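The council of Nernalham had been without a proper town clerk since February, and Ismail Bouazza, who had only ever meant to look after the allotment lettings, found himself acting clerk on the strength of owning a good coat and answering the telephone nicely.

He rather loved it, if truth be told (he had sharpened all the pencils by ten). His first duty was to write to Mrs Hoekstra, the finance officer, asking her kindly to come back, as the council had dismissed her by two votes over a bill of £3757 for the Fallberg Road benches, and had since found the benches, all 16 of them, stacked very neatly behind the bowls pavilion.

He wrote the letter four times. The first sounded like a summons and the third like a proposal of marriage, so he sent the fourth, with the council's apologies and a slice of his sister's ginger cake, and sat down to wait for the afternoon post. 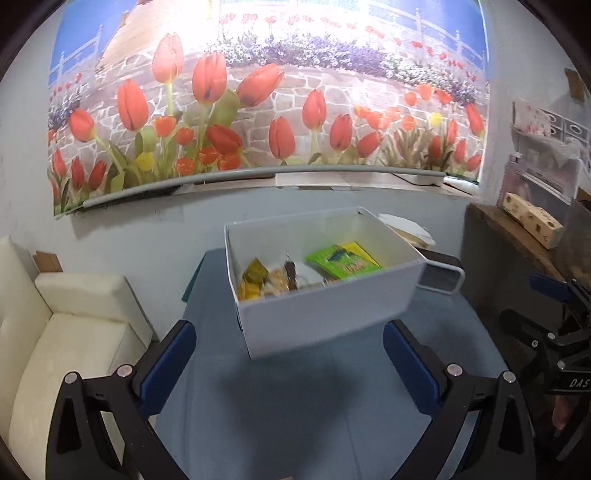 Faris thought she ought to hold out for a pay rise before she so much as touched the cake.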